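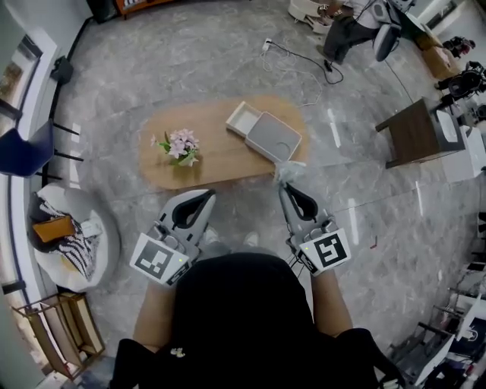 December at the craft table: the great envelope swap

Well, we did it! The envelope swap closed at noon and Ulla Laitinen has been sorting parcels ever since (I took her a flask of tea and a mince pie, and she waved me away with a bone folder). We had 216 handmade envelopes come in, which is a new record for the Neston group, and the standard is just lovely this year.

For anyone who joined us after the summer, you send in a batch of envelopes you've made yourself, any size that will go through the post, and you get the same number back from other members. Old maps, wallpaper offcuts, calendar pages, sheet music, it all goes in. My own batch was made from a gardening catalogue and I was very pleased with the dahlias until I saw what everyone else had sent!

A few things I want to shout about. There was a set with tiny scalloped flaps, all cut by hand, and I can't stop opening and closing them. Somebody lined theirs with tea-bag paper stamped in navy ink, so you only get the pattern when you lift the flap. And the brown parcel paper ones with white gel pen snowflakes look so crisp that I've pinched the idea for my thank-you notes.

Parcels go out by second class post. Please check the flap on anything you want to use straight away, as a couple of the glues were a bit shy and may need a dab more. Double-sided tape does the job, and so does a glue stick if you leave the envelope under a heavy book overnight.

If you fancy making some before the next swap, start with an envelope you already like. Open it out gently along the seams, draw round it on scrap card and keep that as your template. Score the folds before you cut the notches (I always do it the wrong way round and then grumble). Thick paper wants a wider seam, and I leave 2 cm on anything heavier than ordinary wrapping. Shiny paper doesn't take ink well, so pop a plain white label on the front for the address, or the postie will be squinting.

The next swap is hearts and flowers, although Ulla says she'll take robins if you've got them left over. Batches of 20 at most, please, with your name on a slip inside the parcel and not on the envelopes themselves. I've already got a roll of pink striped lining paper on my desk and I'm itching to get the scissors out.

Happy folding, everyone!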